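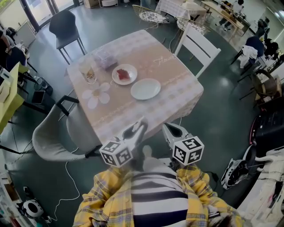 A small thread about tablecloths, because I've been asked twice this week and my answer keeps getting longer than anyone wanted. Settle in!

1/ I was a bare-table person for years. Wipe it, done. Then I started helping set up the shared lunches at Hovo and found out how loud plates are on a hard table when a whole room sits down at once. A cloth takes the clatter right out of it, and people stay and chat longer (which I love, though it does mean the dishes wait).

2/ My favourite is the beige and white check with the pale border and the great big white flower on it. It has a bit of curly writing too. I know, I know, writing on a tablecloth. I was snobby about it for a whole month and now it's the first one I reach for.

3/ Checks are very forgiving, by the way. Crumbs disappear. A plain cloth shows you every single thing you ate, and a dark one shows the flour.

4/ Things that have gone onto mine since March: tea, beetroot, tomato, more tomato. Cold water straight away, then a dab of dish soap, then leave it alone for a while. The leaving alone is the hard part for me. I'm a scrubber by nature and I've worn a fuzzy patch into one corner of the old blue cloth to prove it.

5/ White plates on a patterned cloth, always. I tried the speckled ones from Roussel and it looked like the table was having an argument with itself. Lovely plates, mind you, and they've gone home to live in my own cupboard.

6/ Please don't fret about chairs that match. A grey shell seat, a black one and a white slatted one can all sit round the same square table and get along fine. The cloth does the pulling together.

7/ On size: measure the table, then add the drop on both sides, which I forgot the first time. I like a short drop, 13 cm or so my mum would say, but I go with 11 so it stays off people's knees.

8/ Clearing up: plates first, then glasses, then anything with a lid, then lift the cloth by its corners and shake it outside. Check for spoons. I've flung one into the hedge and it's still in there somewhere.

9/ Last one, I promise. If yours comes out of the wash all creased, hang it damp over the back of two chairs and smooth it with your hands. I haven't ironed a tablecloth in ages and lunch still gets eaten. Tell me what you've got on your table, I'd love a nosy!

Print this thread | E-mail this thread

13 comments · 2741 shares

Recent from this author
Is a bread bin worth the counter space?
Tea towels, and why I own too many
The Flidedby market, a slow walk round
Jam jars I can't throw out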